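Belis gripper kit: fingertip touches the mat before the software says it should

Posted in Small Arms and Grippers
Tags: gripper, calibration, Belis, tool offset

Maricel Salazar

I bought the Belis gripper kit to replace the stock jaw on a hobby arm. The kit is the printed version, with black plastic parts, the white mounting plate and the small board that goes on the front of it. Assembly went as the booklet describes. The fingers open and close over the full range and the board reports position without errors.

The problem is height. I entered the tool length printed on the last page of the booklet and ran the touch-off routine in the Sallomau control software. After that, a move to Z = 5 mm over the work mat puts the tip nearly on the mat. A move to Z = 0 presses into it hard enough to stall the shoulder joint. The error is not the same everywhere. It is worse with the arm extended and smaller when the arm is close to the base.

The task is simple: pick up a small cube and drop it in a container, which I have lined with tissue so that the cube does not bounce. The drop works every time. The pick is what fails, either by pushing the cube into the mat or by stopping the program on a torque limit.
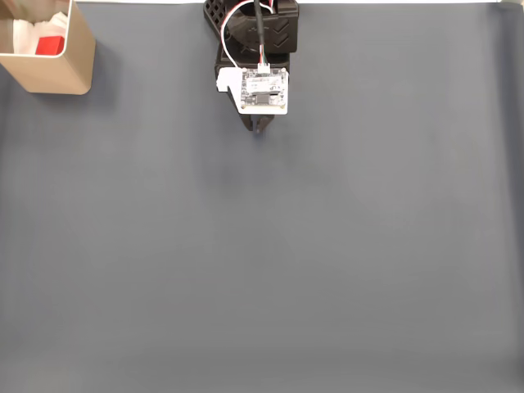
Gripper over the mat, red cube in the container.

The mat is a soft gray one laid on a flat table. I have checked the table with a straightedge and it is fine. Things I have tried so far:

Repeating the touch-off 16 times at the same point. The results agree with each other to within the resolution of the display.
Swapping the fingers left for right. No change.
Reinstalling the control software and entering all the values again. No change.

Is the tool length in the booklet wrong, or is the arm sagging under the weight of the kit? Before I send it back I would like to know whether other people have the same error. The seller offers a calibration service for $79 and I would prefer not to pay for it if this is a setting.

Cuiping Shi

You probably have two separate errors, and the touch-off routine is hiding one behind the other.

The first is the tool length. The booklet gives the distance from the wrist flange to the end of the fingers when they are fully open. The fingers on this kit swing on pivots, so the tip moves down along the tool axis as they close. If you approach with the fingers partly closed, the tip is lower than the software believes. To check, park the arm over the mat at a safe height, hold a ruler or a height gauge beside the tip, and close the fingers in small steps with the arm still. Write down the tip height at each step. On mine the difference between fully open and fully closed is 5 mm, enough to account for your near contact by itself.

The fix is to choose one finger opening for the approach, measure the tool length at that opening, and enter that number. Do the touch-off with the fingers at the same opening. Do not use the booklet value for anything except fully open work.

The second error is the one that grows as the arm extends. That is deflection. The kit has more mass than the stock jaw, and the payload field in Sallomau stays at its old value until you change it by hand. With the wrong payload the gravity compensation is too weak and the arm droops as the reach increases. Weigh the complete assembly, including the plate, the board and the part of the cable that hangs from the wrist, and enter the total. Then repeat the touch-off at three points: near, middle and far. If the remaining error is small and constant, correct it with the Z offset. If it still changes with reach, look for play in the shoulder.

Two further points. A soft mat is a poor touch-off surface. It compresses before the contact threshold trips, so you get a repeatable number that is too low. Your repeated readings show good repeatability and say nothing about accuracy. Put a flat metal plate of known thickness on the mat, touch off on that, and subtract the thickness - leave the plate in place until all three points are done.

Also check the cable routing. If the cable pulls on the wrist when the arm is extended, it acts as an extra load that no payload setting will correct. There should be slack at full reach.

I would not pay for the calibration service. I used it once, in October, on an earlier kit. What came back was a sheet with one tool length on it, measured fully open.

Iltau

same thing here with the Belis kit. raised every pick by 5 mm in the program and left it like that. 2,000 cycles so far and no stalls. probably not the right way to do it

Lynch

Check the two screws behind the white plate. Mine were loose from assembly and the whole gripper tilted forward a little. I don't know about the payload setting, my software doesn't have one.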